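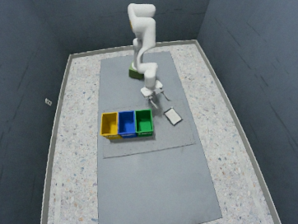 Docs > Sorting Cell > Faults > Gripper opens before the bin

A common fault in the three-bin sorting task is an early release: the fingers open short of the bin and the part lands on the mat. The simulator logs the cycle as complete, so the fault shows up only in the part count. Work through the checks below in order.

1. Reproduce the fault. Load the Clunau scene, set the seed to 413 and run 17 cycles with the green bin as the only target. Leave the yellow and blue bins in place. Removing them changes the planned path.

2. Read the release event. Open the Postma log and find the line marked RELEASE. Compare its timestamp with the one marked AT_GOAL. RELEASE must come second. If it comes first, go to step 3. If the order is correct, the bin pose is wrong; go to step 4.

3. Fix the wait condition. Older task files use a fixed delay of 400 ms between the move command and the open command. Long moves take more time than that. Replace the delay with wait_for_goal and set the timeout to 2000 ms. On timeout the task must stop with the gripper closed. Do not let it fall through to the open command.

4. Check the bin pose. The pose is taken at the center of the rim, in the base frame. If the bins were moved in the editor after the task file was written, export the poses again.

5. Run the test again with the same seed, then once with each of the other bins as the target.

Do not copy a task file to a real arm until step 5 passes. An early release in simulation costs a cycle. On hardware the part can fall from full travel height, and the arm keeps moving after it drops.

If the fault remains, attach the log and the task file to ticket 154 and assign it to Kenneth Espiritu.

Related pages
Fingers close on an empty pick
Exporting poses from the Clitberg editor
Tremico task file reference
Stop behavior on timeout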